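Wosside Library Service
20/09/2021
Changes to borrowing, holds and toy library loans take effect at all branches from today. The main points are set out in this thread. (1/13)

Wosside Library Service
Standard loans for books, audiobooks and magazines move from three weeks to four. Items already on loan keep their present due date and may be renewed twice online, by telephone or at the desk. (2/13)

Wosside Library Service
Overdue charges on children's and young adult items are discontinued. Charges incurred before the change have been removed from members' accounts. No application is required. (3/13)

Wosside Library Service
Members may now place up to 12 holds at a time. A held item will be kept at the nominated branch for seven days – after that it passes to the next member in the queue. (4/13)

Wosside Library Service
The Leitner Room remains closed while the shelving is replaced. Local history enquiries are being handled by the Jelamska Street branch. Please allow five working days for a reply, and longer where a request concerns rate books or parish maps. (5/13)

Wosside Library Service
The oldest item in the local history collection, a surveyor's notebook dated 1773, is not available for handling during the closure. Digital copies of selected pages can be requested through the enquiry form on our website. (6/13)

Wosside Library Service
The toy library at Jelamska Street has reopened for click and collect. The catalogue lists about 400 toys, games and puzzles, suitable for children from six months to eight years. Each member household may borrow four at a time. (7/13)
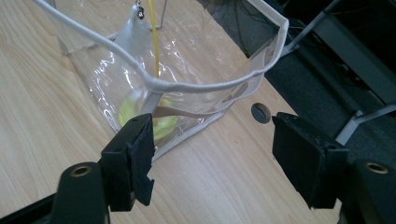 Wosside Library Service Bulletin, Vol. 14, No. 3, p. 6

Wosside Library Service
Small toys and loose parts are lent in clear pouches. Members are asked to return each toy in the pouch in which it was lent, and to check the contents against the catalogue entry before leaving home. (8/13)

Wosside Library Service
Missing parts should be reported at the desk or by email. There is no charge for a first lost part. Where a toy can no longer be lent, the member will be contacted and may be asked to contribute to a replacement. (9/13)

Wosside Library Service
Returned toys are cleaned by staff and held back for three days before they are lent again. Members need not wash items before returning them, although food and sand should be removed. Batteries should be left in place. (10/13)

Wosside Library Service
Storytime continues online through the school term. Registration is free, and a recording is available to registered families for one fortnight after each session. Sessions in Ukrainian are led by Khrystyna Ivanyshyn, Children's Services Librarian. Families wishing to suggest another community language are invited to write to her care of the Jelamska Street branch. (11/13)

Wosside Library Service
The summer reading program that opened in June has closed. More than 1000 children took part, and 200 completed the full reading list. Certificates may be collected from the branch at which the child enrolled. Those enrolled at Kakia should collect from Jelamska Street while the Kakia building is being repainted. (12/13)

Wosside Library Service
Revised conditions of membership are available on our website and in large print at every service desk. Enquiries about these changes may be sent to the Member Services team through the contact form – please include your membership number, but not your PIN. (13/13)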